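Fold It on the Table
By Maite Mateos

My mother folded laundry standing up, at the kitchen table, with the radio going. I folded mine on the bed for most of my adult life, and I think she had the better method. The bed is the wrong place for it. It is too low, it is too soft, and sooner or later you have to sleep there, so the pile moves to a chair and stays on the chair until Thursday.

A table is hard and flat and the right height for your hands. You can lay a shirt out at full width, see where the fabric has bunched, and pull it straight before you make the first fold. On a mattress the shirt sinks wherever you press on it. You smooth one side and the other side creeps.

I leave the tablecloth on. Some people think this is a mistake. My neighbor Omar Sabbagh clears his table down to the bare top before he folds anything, and he tells me a cloth drags on the fabric. It does, a little. I like that. A knit shirt on a slick surface slides away when you reach for the far sleeve, and with a cloth under it, it stays about where you left it.

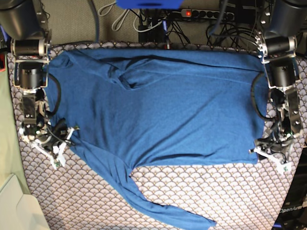 A blue long-sleeved shirt on a scalloped tablecloth, with the collar and one sleeve still to be straightened.

Long sleeves are where most people lose patience. The body of a shirt is close to a rectangle and more or less folds itself. The sleeves go wherever they like. They twist, they hang down, and if you fold one in while it is twisted you get a hard ridge across the back that shows every time you wear the thing. So I do the sleeves before anything else. I lay each one out along its whole length, run a palm from shoulder to cuff, and only then bring it in.

The collar comes next. It will bunch if you let it, and a bunched collar makes a lopsided stack. Two tugs, one at each shoulder, usually take care of it.

I bought a plastic folding board once, a Skado, for 30 dollars. It made nine shirts look like they came from a store and then it went behind the dryer. It was one more object to get out and put away, and the table was already there.

The fair complaint about all this is that people eat at the table. Dima Kassab, who has three kids and a small kitchen in Stoltesley, told me her table is free for maybe 30 minutes a day. Fine – then fold for ten of them. A load of shirts does not take long when you are not bending over. Start after breakfast, when the plates are up and the cloth has been shaken out, and carry the stack straight to the drawer when you finish.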